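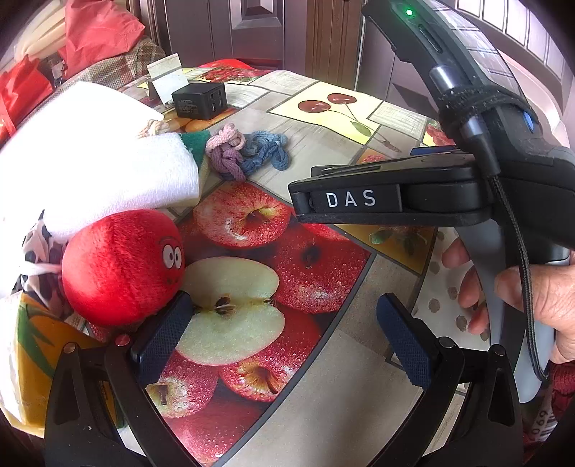

Frequently asked questions

Do you wash toys and towels together?
I do, as long as the toys are plush with no batteries inside. Pop them in a pillowcase first, tie the top and run a cool, gentle cycle. Rope toys I do separately (they thump around like mad!).

How much detergent should I use?
Less than you reckon! I use 35 mL of Witex liquid for a full front loader and I've never wanted more. Too much leaves towels stiff as a board.

Is fabric softener okay on towels?
I gave it up years ago and my towels drink up water so much better now. A splash of white vinegar in the rinse does me fine, but check your machine's manual before you try it.

Why do my colours keep fading?
Probably our lovely harsh sun. Turn everything inside out and hang it in the shade, especially before the weather eases off in March.

Do you post outside Clitska?
Yep, anywhere in the country! Wash bags go out in the regular post, and orders over $200 travel free.

Can I ask you something that's not on this page?
Please do, I love a good stain question. Use the contact form and I'll write back once the pegs are put away.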